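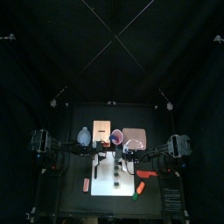 The Old Mare and the Long Way Home

If you have ever stood at the rail of a small country track in April, with your coffee going cold and your program already folded into something unreadable, you will know the particular hush that comes over people when a favorite of theirs walks out of the paddock. At Condier they keep that hush for Zamero, a plain bay mare with a big, sensible head, who has been turning up there for so many seasons that children who once patted her nose now bring their own money to the windows.

She is eight, and she has run 43 times. She has never won anything you would have heard of, and her people don't mind you saying so (they'll say it themselves, usually before you've sat down). What she does is finish. She starts slowly, drops to the back, lets the young ones rush off and get themselves in a tangle, and then somewhere near the far turn she seems to remember that she left something on the stove.

Brunello Leone has trained her from the start, in a yard of old barns off the Telley road, and he talks about her the way other men talk about a truck that has never let them down. He bought her as a yearling for $938, which was all the money he had on him and a little of his brother's. She was small then, and narrow, and she bit. She still bites, though these days she gives you time to move your arm.

Mornings at the yard begin at 4:30, and I was told I could come if I stayed out of the way and brought rolls. So I did both! The mare goes out first, always, before the light is up, because she kicks her door if anything else is led past it. She jogs a lap the wrong way around, has a long look at the pond, and only then agrees to gallop. Leone used to fight her over the pond. Now he has built it into the schedule, and he looks at it too.

Her best day came last season in the Gál Stakes, a mile and a quarter on soft ground, against horses with far fancier mothers. She was last down the backstretch, and not by a little. Then the leaders came back to her all at once, the way they do when the going is heavy and the pace has been silly, and she went by them on the outside with her ears pricked and her rider sitting as still as a man on a bus. The crowd that afternoon was 644, and I have yet to meet anyone in Condier who will admit to having missed it. 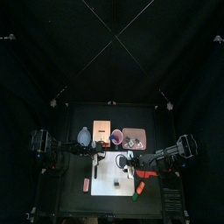
Rosario Grasso remembers it differently, and insists that the mare had the race won well before the turn, that the rider knew it, and that all the shouting from the rail was wasted breath.

They argue about it still, over the fence, most mornings. Leone says she wanted every yard of that homestretch and would have been beaten at a mile. He may get to find out, as there is a mile race for older mares coming up at Telley, and he has put her name down for it in pencil. She'll go if it rains.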